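The Marnero Parish Study Kit: A Review
By Wellington Holanda
Books and Resources
Adult Faith Formation
Parish Life

I have led an adult faith group on Tuesday evenings for 12 years, and I've gone through a lot of study kits in that time. Most of them end up in the hall closet by Lent. The Marnero kit on the Letter of James is the first one I've wanted to start over as soon as we finished it!

You get a leader's book, a reader for each person and 13 sessions, each built on a short passage. The notes are by Mahmoud Metwally, who writes about faith and works the way a good neighbor talks over a fence.
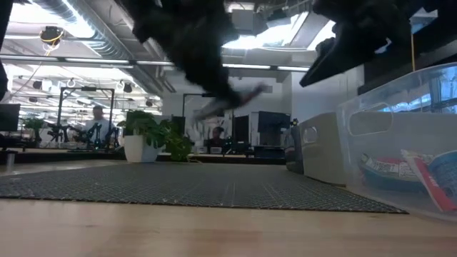
Can a group use it without a trained leader?
It can, as long as one person reads the leader's notes the night before. Give it 40 minutes.

What I loved most was the session on the tongue (James 3). We never got past the first question, and people were still talking in the parking lot. The session on rich and poor is just as strong, and it doesn't let anybody off easy, me included.
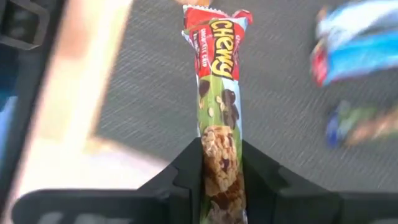

A Chewy chocolate chip bar, still in its wrapper.

A few gripes. The reader's type is small, and the closing prayers run long for a weeknight. We used the Bezerra kit last January, and its prayers were a better length, though its notes were thin next to these. The map in the back of
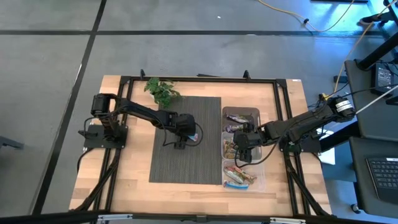

the leader's book is lovely, but I'd have traded it for a decent index. Still, 30 of us signed up and the room stayed full right to the last chapter. We're starting their Ruth kit next, and I've already read ahead.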